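5. Replaying a recorded episode in the simulator

Use this section to load a recorded episode into the Otier viewer, check that the arms follow the log, and set up the grasp planner for the same layout. You need a working Flarnadier install (section 3) and at least one episode on disk. The steps below use episode 741 from the kitchen counter set.

5.1 Load the episode

1. Start the viewer and wait until the status line reads READY.

2. Open File > Load Episode and select the episode folder. Select the folder itself. Picking a single file inside it gives a "missing manifest" error.

3. Set Camera to Head and Playback to Paused.

4. Set the physics step rate to 500 Hz. The value is stored per project, so you only enter it the first time.

5. Press Play and let the episode run through once without touching the controls. The first pass builds the collision cache and may run slower than real time.

Note: If the arms appear but the counter does not, the asset path is wrong. Go to Settings > Assets, point it at the Ortuño asset folder, and reload.

5.2 Check the head view

Step to a moment when both hands are over the counter and pause again. The head camera uses a wide layout, and the viewer pads it with black at the top and bottom to fit a square window. Leave the padding on. The perception module expects it, and cropping shifts every detected position upward.

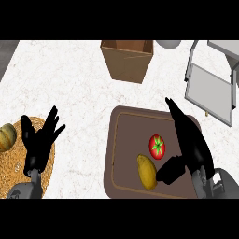 Open the Joints panel and compare the Logged and Simulated columns. They should agree to within 8 millimeters at the fingertips. If one hand is off and the other is fine, rerun calibration for that arm only.

5.3 Set up the grasp planner

1. In the Planner tab, choose the hand you want to plan for. Left and right are named from the robot's side.

2. Click the target object in the viewer. Its outline turns green when it is selected.

3. Mark large items such as boxes, boards and appliances as Fixed. Doors count as separate parts, so mark an open oven door as well as the oven.

4. Set Candidates to 6 and press Plan. Results are listed with the best score first.

5. Select a result and press Preview to see the path before you run it.

Caution: Do not press Send to Robot from a replay session. The command uses the live connection if one is open, and the real counter may not match the recorded one. Close the link under Connection > Release first.

Note: Small objects with round sides sometimes return no candidates. Lower the contact margin one notch and plan again.

Report planner faults to Clem Treloar at Urnton and attach the session log.

Section last revised November 27, 2020.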